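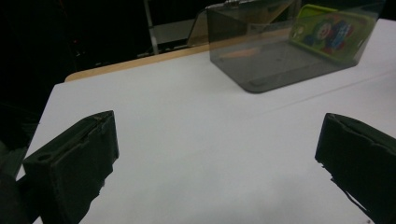

教夹爪放东西,是不是录得越多越好?

先看录的东西彼此差得够不够开,再看条数。同一个起点、同一个角度录上一整天,模型学到的基本就是那一个动作。

(开场就放这一问一答,念完停两秒,让后排的人坐好。)

大家好,谢谢 Haltevgate 这边留的时段。今天讲我们在 Skulter 项目里怎么收示教数据,偏手上的活,公式只有一页,放在最后,来不及就跳过。我自己最喜欢的部分是中间录制那一段,讲到那里我可能会越说越快,请前排的朋友朝我摆摆手。

先交代任务。桌上有一个带翻盖的透明塑料盒,人拿着手持夹爪,把小物件夹起来,放进盒里,或者从盒里取出来。物件里有手机壳,有长条形的塑料件,一共14种。听着很无聊对吧?我第一次听也这么想。结果录了一个上午以后,我整个人都兴奋起来了,因为每一种物件都逼着你换一种手法,而你自己根本没意识到手在换。

(翻到屏幕上那张有绿色手机壳的。手机壳立在盒子里,靠着内壁。)

大家看夹爪和盒子的关系。两根黑手指之间是空的,桌面是白的,盒子在前面,盖子开着。要是让你现在伸手去取那个手机壳,你会从上面下去,还是从前面绕过盒沿?夹绿边,还是夹印着卡通图案的那一面?我在三个地方问过同一个问题,每次台下都有人当场争起来。太好了,我就希望大家争。这种分歧就是数据里该有的东西。

(如果没人举手,自己先说一种:从上往下,夹侧边。然后问谁不同意。)

接着讲透明盒子。做视觉的朋友一看到透明塑料就头疼,我懂。盒壁会把后面东西的颜色压暗,灯一照又有反光,盒底的边缘有时候很难看清。项目刚开始时有人提议换成不透明的盒子,录起来省事。我们讨论了一轮,决定留着。以后真正要用的地方,透明容器到处都是,训练的时候躲开,部署的时候还得还回来。

不过留着归留着,录的时候要有章法。我们定了几条,念给大家听:

盒子每录完一组就挪一次,挪多远随意,但要转一点角度。

盖子有时开成斜的,有时完全放平。两种都录。

灯不动,人动。坐的位置换一换,反光自己就变了。

同一个物件连续录不超过五条,然后换下一个。

最后一条是吃过亏才加上的。连着录同一个东西,手会越来越顺,路线越来越直,到后面每一条几乎可以叠在一起。单看每条都漂亮极了!放到一起训练,模型一碰到盒子歪一点就不知道怎么办。我当时把那一批轨迹画在一张图上,密密的一束,像拧好的电线。图在备用页里,有人问再翻。

(喝水。看一眼时间,到这里应该用掉一小半。)

然后讲手指。请注意手指的边。上沿已经毛了,右边那根还带着几根浅色的细丝。新手指和旧手指夹东西的感觉很不一样,摩擦不同,接触的位置也不同。我们给每副手指编了号,录制时把编号写进元数据,换手指那天单独标出来。这件小事花的力气很少,后来查问题的时候救了我们好几回。数据里突然有一段滑得厉害,一查编号,清清楚楚。

要不要一磨损就换?我的看法是别急。只要还夹得住,轻度磨损的数据照收,标注清楚就行。夹不稳了再换。至于多旧算旧,我们没有漂亮的指标,靠操作的人手感判断,这一块很想听听大家的办法。

下面讲录制本身,我最想讲的就是它。

一条示教从哪里开始、在哪里结束,大家做法差得很远。我们的规定是:夹爪张开,停在离物件一段距离的地方,算开始;物件放稳,手指离开,再退出来,算结束。退出来那一下特别容易被省掉。人觉得放好了就完事了,手一松就按停止键。模型学完以后,放得挺好,然后停在原地不走,或者收手时把刚放好的东西带倒。补录退出动作那几天,我们管它叫“告别训练”,因为大家都在练习怎么体面地离开一个盒子。

失败的要不要?要,而且要分开放。夹空了再夹一次、夹歪了放下重来,这类带纠正的录像特别宝贵,单独建一个目录。掉到地上捡起来的就算了,中断,重录。别故意演失败,演的一眼就能看出来,人会先犹豫一下再“失手”,这个犹豫也会被学进去。

(这里可以用手比划一下演出来的失手,上次效果很好,全场都笑了。)

工具方面,我们用内部写的一个小程序 Narko 做切分和标签。界面很朴素,左边时间轴,右边勾选项:物件、姿态、手指编号、是否含纠正。键盘全程能操作,切完一条按空格到下一条。标签故意做得少,我们试过一版有很多勾选项的,谁都填不完,后来填的人开始一律选默认,那还不如没有。

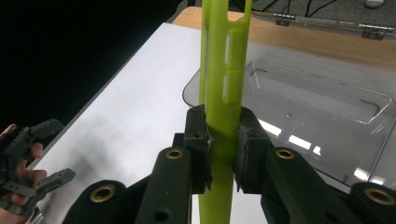

Chibuzor Amadi 在试讲时插了一句:长条形的件要按姿态分开统计,不然汇总里看着很多,竖着夹的可能没几条。

他说得对,我当天就改了统计表。改完一看,我们以为够多的那一类,里面绝大部分都是平放着夹起来的,竖直的少得可怜。所以后面专门安排了一轮,只录竖直姿态。

(指一下绿色的件。)

拿这个绿色塑料件来讲。它现在竖着,两侧的指垫把它夹在靠中间的地方,上面那截分成两叉,旁边还有两个长方形的槽。夹在中段,两头都伸出去一截。你要是夹在有槽的那一段,接触面就变了;夹得太靠头上,一倾斜就容易在指间打转。每一种夹法都能找到理由,我们的要求是三种都录,不规定哪一种标准。统计表里加了一列“夹持位置”,只分上、中、下,够用了。

再看左边,还有一只手拿着另一把夹爪。两把夹爪一起上桌,难度一下就上来了,也好玩得多!单手录的时候你只管自己,两把一起录,就得约定谁先进、谁等、两边的时间怎么对齐。我们的做法很土:每一段开头,两把夹爪的指尖在空中轻轻碰一下,后期拿这一下来对时间。土,但是好用,我推荐给了两个别的小组,他们也都在用。

双手的数据里最难切的是“等”。一只手在动,另一只手停着,停着的那段要不要留?一开始我们都剪掉,觉得浪费。剪完以后模型两只手抢着动,谁也不让谁。现在全部留下,一帧都不剪。等待也是动作,标签里它有自己的名字,叫 hold。

(翻到数字页,语速放慢。)

目前为止,Skulter 这一期收了700条,操作的人有11位。条数在今天的会场里一点都不算大,我知道隔壁分会场有人要讲大得多的集合,请大家也去听。我想说的是人这一项。每加一个新的操作者,我们都能在轨迹里看见一种新的习惯:有人喜欢贴着桌面走,有人先举得很高再落下来,还有一位左撇子,她进盒子的方向跟所有人都是反的。她来以前,我们那个方向的数据是一片空白。

给新人的说明只有一页纸。写清楚从哪开始、到哪结束、什么情况重录,别的不写。我们不示范。示范过一次,结果那一批新人全在模仿带他们的人,连停顿的位置都一样。现在只给纸,读完直接上手,头几条录坏了也没关系,放进练习目录。

手会酸,这件事要提前说。手持夹爪拿久了,手腕的角度会慢慢变,后半段的数据里能看出来。我们让大家录一组歇一组,歇的时候去帮别人摆物件。摆物件的人换了,摆法自然也就变了,一举两得。

评估那一块我讲得简短些。我们留了三种物件完全不进训练,只拿来测。测试时的盒子位置由不参加录制的人来摆,摆完我们才进屋。测试台用的是 Thaler 那套支架,夹爪装上去以后高度和手持时有差别,这个偏差要提前量好写进配置。第一次忘了量,夹爪每次都停在物件上方一点点,很有礼貌的样子,急得我在旁边直跺脚。

(如果时间只剩一点,从这里直接跳到“还没做好的”。)

公式页:采样时按物件和姿态的组合来加权,少的多抽,多的少抽,上限封住,别让稀有的那几条被反复看到烂熟。系数怎么定,讲义里有表。

还没做好的。盖子。目前所有录制里盖子都是先打开的,开盖这个动作还没收。铰链那边的受力跟夹取完全两样,我们打算下一期单独做,特别期待。软的东西也没碰,布、袋子、线,都没有。还有反光,前面说留着透明盒子,留是留下了,遇到强反光时模型偶尔还是会在盒沿上犹豫,原因没查透。

想一起录的朋友,会后到门口找我,带上你自己常用的小物件,越奇怪越欢迎。上回有人带来一只弯得很厉害的汤勺,我们围着它录到忘了吃饭。

(提问环节。备用页顺序:轨迹图、手指编号表、双手对时的波形、支架高度偏差。有人问标签成本就翻 Narko 的截图。)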